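Giltcombe clothes swap returns in May
3/28/24

The spring clothes swap is back at the hall in Giltcombe this May. Doors open at 2 and the swap runs until everything has been looked through, usually by late afternoon. Entry is free.

It works the same way as last year. Bring clean clothes you no longer wear and you will get a token for each item, up to a limit of 40. Spend your tokens on whatever you like from the rails and tables. Coats count as 2 tokens, both coming in and going out. Children's clothes have their own table and need no tokens at all.

The autumn swap took in around 200 items, and most of them found a new home the same day. What was left went to the textile bank in Civilville. We were short of men's clothes and anything in larger sizes, so please look those out if you can.

Getting your clothes ready

Wash everything and let it dry fully before you bag it. Damp clothes pick up a smell very quickly and we can't put them out. Check pockets, cuffs and hems. A missing button is fine if you pin a note to the front saying so – plenty of people are happy to sew one on. Knitwear should be folded, as hangers pull the shoulders out of shape.
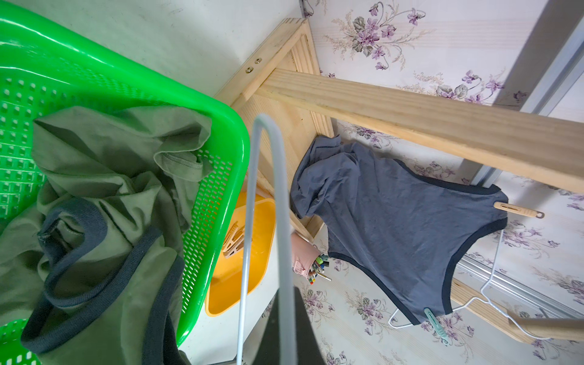

What we can't take

Underwear, swimwear, pillows and duvets. Shoes are welcome if they have been cleaned and tied together in pairs. School uniform should go to the Ramasamy Room, where the uniform rail is open all year.

Dropping off early

Bags can be left in the hall porch during the week before the swap. Label them with your name and the number of items inside, and your tokens will be waiting at the door. Please don't leave bags outside if the porch is locked.

Parking is limited, so walk if you can. Tea and cake will be on sale in the back room, cash only.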